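Zeltska Hats: your questions

Do you make hats to order?
We do, at the Pastham workshop, and have done for 18 years. A plain felt takes 8 weeks. A wedding hat takes 8 weeks plus however long your mother needs to approve the colour.

How do I measure my head?
Run a soft tape across the forehead and over the tops of the ears. Pull it snug, then read the number. Please don't knock off a centimetre out of vanity. The hat will find you out.

What is the difference between the Dorken and the Pai?
The Dorken has a deep crown and a brim that means business at a racecourse. The Pai is small, sits over one eyebrow and is held on by elastic and nerve.

Can I wear a large brim to church?
You can. The people in the pew behind would like you to know that they came to see the couple.

My straw hat got soaked. Is it ruined?
Probably only sulking. Stuff the crown with plain paper, turn it upside down and keep it off the radiator. If the brim still waves at you next morning, bring it in and we'll steam it.

Will you copy a hat from an old fashion plate?
Within reason. We've done turbans, bergère straws and one bonnet that needed its own seat on the train. Ostrich plumes are charged separately, and so they should be. 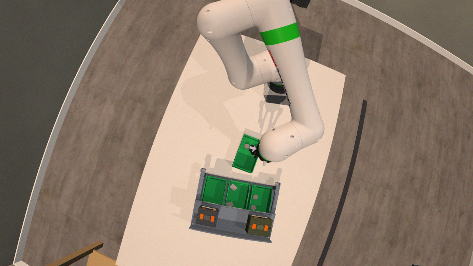 Can I return a hat I've worn once?
Only if it has a fault in the making. Unworn stock hats can come back within 18 days with the label still on.

When should I order for the summer?
Before the end of February if you want it for June. In May we can offer you ribbon and sympathy.

Page last updated February 5, 2025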